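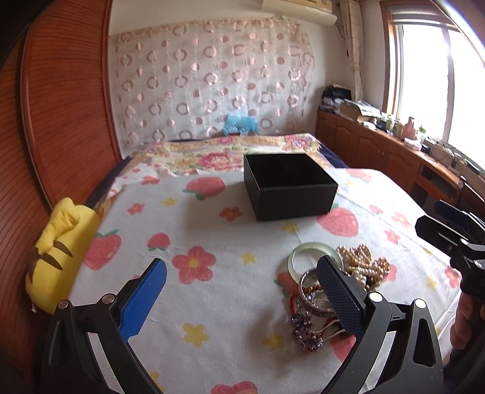

Tue 20 May
By the maintenance planning desk, Kollia

Speaker notes: Replacing the conveyor at the Sekside grain terminal without stopping the intake

Good morning. Thank the organizers. Say that I will speak for the mill side and the Detano engineers will take the technical questions at the end.

Slide 1. Where we are
Sekside is a river terminal. It receives wheat and barley by barge and by truck, and sends them to our flour mill at Kollia by rail. The old chain conveyor under the silos was the only way out of the building. When it stopped, the mill had two days of grain and then it stopped also.

Slide 2. What was wrong
The chain was worn, but this we knew and could manage. The bigger problem was the trough. The floor plates had become thin in the section below silos 4 to 7, and in one place the inspector could push a screwdriver through. We had patched it many times. Each patch made a small step inside, and grain dust collected behind each step.
(Pause here. People from insurance are in the room and they will want to write this down.)

Slide 3. Three ways we considered
First, to close the terminal and change everything at once. The contractor asked for 11 days. The mill manager said no before I finished the sentence.
Second, to build a new conveyor outside, along the quay wall. Good for access, but the port needs that strip for trucks.
Third, to replace the old one in sections, from the inside, and work only when the intake was quiet. This is what we did. Detano made the design and Uchida supplied the drive and the new chain.

Slide 4. The length
The full run is 66 meters. We divided it in short sections that two people can carry through the side door. Please mention that the side door is narrower than on the drawing. The drawing was from before the fire door was installed. We measured it again only after the first section arrived, and that section had to go back to be cut. This cost us one weekend.

Slide 5. Dust and hot work
No cutting and no welding inside the tunnel while there was grain in the silo above. All joints are bolted. Cleaning was done with the vacuum, never with compressed air. The permit was signed again at each shift change, also when the same crew continued. Some of the crew found this too much. I still would do it the same way.

Slide 6. The temporary link
During the work, grain from the far silos moved on a rented belt. It was slow and noisy, and its capacity was 100 tons per hour, less than we would like. We filled the rail cars at night to compensate. The neighbors complained in the first week. We put rubber curtains at the discharge end and moved the start of loading earlier in the evening.

Slide 7. Starting again
We ran the new chain empty for one full shift, then with barley, because barley is less expensive if something goes wrong. One bearing at the tail end became warm. Uchida sent a different grease and the temperature came down. We keep a sensor on it.

Slide 8. What I would change
Measure the doors. Order the spare bolts with the first delivery. Tell the railway earlier, their planning is made a month before ours.

Questions. If they ask about the price, refer to the handout. If they ask about the elevator legs, say that the inspection is planned and we have no result yet.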